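Alojamiento > Apartamentos > Estancias largas

Apartamento Pellton, planta alta, ref. 843
Dos dormitorios, baño con ducha, cocina equipada. Edificio Joubert, en Drillport. Entrada por la calle de atrás, timbre 2.
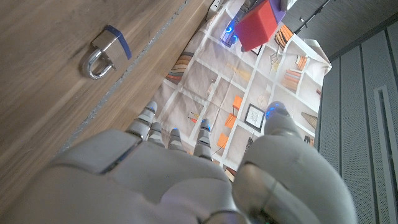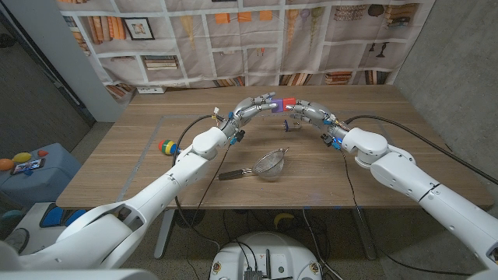

¿Se puede llegar después de las diez de la noche?
Se puede llegar a cualquier hora, hay caja de llaves junto al portal. El código se manda por mensaje el mismo dia, una vez pagada la fianza.

Cama doble en el dormitorio grande, dos individuales en el otro (se pueden juntar, avisar antes). Sofá cama en el salón, mejor para niños. Ropa de cama y toallas incluidas, cambio semanal. Cocina: horno, nevera con congelador, cafetera, hervidor. Lavavajillas no. Lavadora en el sótano, compartida, va con fichas.

Calefacción por suelo, termostato en el pasillo. Tarda en subir, no ponerlo al máximo porfavor. Wifi Zerkex, clave en la nevera.

Precio por semana: 403. En temporada baja, hasta abril: 217. Limpieza final incluida. Perros pequeños sí, gatos preguntar. Aparcamiento en la calle, gratis, sin reserva.

Reservas y dudas: Thabiso Kekana, por el formulario o en recepción del Joubert. Contesta por las tardes normalmete.

Tarifas revisadas: 2021-01-07

También en Drillport
Estudio Pellton, planta baja
Habitación doble con desayuno, Joubert
Casa Zerkex, con patio
Ático Joubert (solo verano)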